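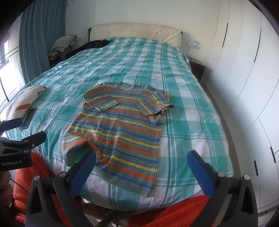 Stories > Short Fiction > Machines and Work

The Left Sleeve

The planner had a thing about left sleeves. I'd been at Rosteo for seven months by then, long enough to have my own mug and my own corner of the codebase, and my corner was the part that looked at a piece of clothing and decided what to do to it next. We called the planner Irnex. It was supposed to be the name of the whole product, but sales had changed their minds and we'd already typed it into too many files.

Right sleeves it handled fine. It would find the cuff, pick a grasp point, draw a nice short path over the body of the sweater and set it down. Then it would come to the left one, and think, and think some more (I could watch the search tree growing on my second monitor like mold on bread), and after all that thinking it would ask for the right sleeve again.

"It's stuck in a loop," I told my boss on the phone.

"Is it a loop, or is it the same decision over and over?"

I said I'd get back to her on that.

Rosteo had the top floor of an old seed warehouse in Wunthorpe, and in August it was so hot up there that everybody who could work from home did. I stayed because my apartment was hotter. So it was me and a desk fan and 369 recordings of people folding things, and I went through them one at a time with the planner's guesses drawn over the top. Green for body, pink for sleeves, a little white cross where it wanted to grab.

You get to know people from their folding, even when all you ever see is the cloth. One of them always started from the hem. One gave every shirt a little pat when it was finished, and I had to write a filter because the software thought the pat was a step. It had put the pat into the plan! It would fold a T-shirt in simulation, very neatly, and then press down twice on the chest as if it was checking for a pulse. I took that out and felt bad all afternoon.

The sweater was in there a lot. It had stripes, orange and yellow and blue and a sort of gray-blue, and I came to hate it the way you hate a song. Stripes are awful for a segmentation model that was raised on plain T-shirts. Every band looks like it might be an edge. I'd scroll along and the pink would be spilling all over the place, one stripe was a sleeve, the next one wasn't, then half the bedspread was a sleeve because the bedspread was plaid and by that point the model would believe anything.

But when I fixed the stripes, the left sleeve was still wrong.

I should explain Tawhiri. Tawhiri was the other half, the part that imagined. Irnex would say "what if I grab here and pull there," and Tawhiri would come back with a picture of what the cloth would look like afterward. It wasn't a good picture, more like something seen through a shower door, but you could tell a sleeve from a hem. I hadn't written it. The guy who had written it was gone before I started, and he'd left behind no notes except a text file that said "do not change the seed, I mean it."

So one night, maybe nine o'clock, with the windows open and bugs hitting the ceiling lights, I got tired of looking at what the planner chose and started looking at what it was being shown. I dumped out every picture Tawhiri had imagined for the left sleeve. There were pages of them. And in all of them the sleeve went over, and lay there a second, and then came back. It unfolded itself. It slid right back to where it started, like a cat you've tried to move off a chair.

No wonder Irnex kept picking the other one. It had been told that this sleeve could not be folded. It had been told so every single time it asked, and it had gone on asking, and then done the only thing that seemed to work. I said sorry to it out loud. The fan was on, so I don't think it counts.

I know how that sounds. It's a tree search with a scoring function, and I wrote most of the scoring function.

The cause took me two more days to find and was so dumb that I nearly didn't tell anyone. Somebody had doubled the training set by mirroring the clips, left for right, the way everyone does. And a line of code that was meant to mirror the clips had also run some of them backward. So half of Tawhiri's childhood was people carefully taking folded sweaters apart, and because of the way the files were split, almost all of the left-handed ones were in that half. As far as it knew, left was the side where things came undone.

My boss was quiet for a while when I told her.

"How long to retrain?"

"Twenty hours, if I get all four cards."

"Take all four cards."

"The file says not to change the seed."

"Then don't change the seed," she said, and went back to whatever it was she did at that hour. There was water running.

I started the job and went home and slept badly in my hot apartment. I kept thinking about the pictures, the old ones. I'd saved them before I wiped the checkpoint, I'm not sure why – you're supposed to clear that stuff out, it takes up a ridiculous amount of space. When I got up I put one on my phone and played it over coffee. The blurry sleeve went across the blurry stripes, and stopped, and went home.

The new model finished a little after dinner. I loaded the striped sweater first, out of spite. Irnex put its white cross on the left cuff and Tawhiri drew the sleeve going over, and I sat there with my hand on the mouse, waiting for it to slide back. It stayed where it was. The planner moved on to the body, folded that in half, and marked the job done. The whole plan had taken less time than I'd spent finding my glasses.

I ran it again, all the way through the set, and it was good. It was really good! I wrote to my boss and she sent back a thumbs-up and a question about towels.

Before I left I scrolled down in the log, only to check for warnings, and found one extra line at the end of the striped sweater. Step seven, press, center of chest. Two times.

I had taken that out. I looked up the filter and it was there, switched on, with my initials on it. I looked at the line in the log for a good long while, and then I turned off the fan and went to get the bus.

More short fiction
The Elevator Asks Twice
Map of a Room with No Chairs
Night Build
What the Thermostat Wanted
Two Hundred Spoons

Contact the editors | All stories copyright their authors | Back to top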